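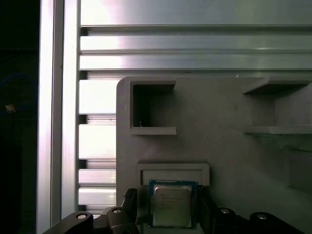
Floltilell 3 review: opinion tracking for appellate courts

By Remigiusz Makowska
Tue 6 March

Print this article | E-mail this article

Floltilell is a desktop program that watches appellate court websites and downloads new opinions as they are posted. Version 3 adds state intermediate courts and a compare tool. I used it daily on a two-person appellate desk from October on, with alerts set for abortion, election and public records cases.

Setup took one morning. The program asks for a list of courts, then a list of terms or docket numbers. Terms accept the usual connectors (and, or, within n words). Nested parentheses work to two levels. A third level is accepted without an error message and then ignored, so test any long search against an opinion you already have.

Over the test period it collected 3444 documents. I checked the downloads against the courts' own release lists and found 59 missing. Most of these were unpublished orders from courts that post scanned pages with no text layer. Floltilell can read scans, but the setting is off by default and sits under Storage, not Search.

Alerts arrive by e-mail or in the program window. Each one gives the case name, docket number, judges, disposition and the first paragraph that matched. The disposition field is read from the last page of the opinion. It handles "affirmed" and "reversed" well. It does poorly with "affirmed in part, vacated in part and remanded," which it usually shortens to "affirmed." Do not publish from that field.

The compare tool sets two versions of an opinion side by side and marks changed text. Courts revise opinions after release, sometimes with no notice, and the tool caught several changed footnotes I would have missed. It compares paragraph by paragraph, so one added line break marks the whole paragraph as new. Concurrences and dissents are treated as separate documents and must be compared separately.

Export is to plain text, PDF or spreadsheet. The spreadsheet export stops at 500 rows. Larger sets have to be split by date.

The price is 600 dollars a year per seat. Tiltska costs less but covers only federal courts. Preltodar has better search and no compare tool. A newsroom or small firm that follows state courts closely should look at Floltilell first. For federal work alone, I would stay with Tiltska.

Comments (3)

Tekin
Does it keep the superseded version when a court swaps the PDF at the same address?

Remigiusz Makowska
Yes, if "Retain prior" is checked for that court. It is set court by court.

Bülent Kocabaş
The row limit applies to the PDF index too. Support told me to split by docket year, which works but loses the sort order.

Print | E-mail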